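The green cloth on the big table

22 June 2022

I spent the morning deciding what to do about the green cloth. It has been on the big table since January, when Perihan Ateş brought it over to cover the scratched top, and it has taken a beating.

The worst spot is near the middle. The green is worn through there and the white shows, with frayed bits all the way around. I can live with the specks and the stains. The hole catches on things, and it gets a little wider every time I brush the crumbs off.

I looked at patching it. Geert Boersma says iron-on patches hold for a few weeks on a work table and then lift at the corners. A new cloth from Tekin is 8 dollars a yard, so I ordered two yards in the same green. I'll cut the old one up for rags.

Before the new one goes down I need to clear off the small stuff. There is a little wooden stick, a white strip, and some cardboard at the right side that should have gone out with the recycling.

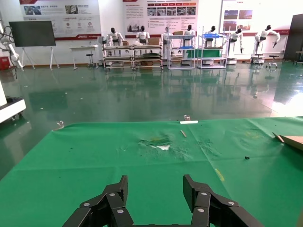

I also want to iron the new cloth first this time. The creases in the old one never came out.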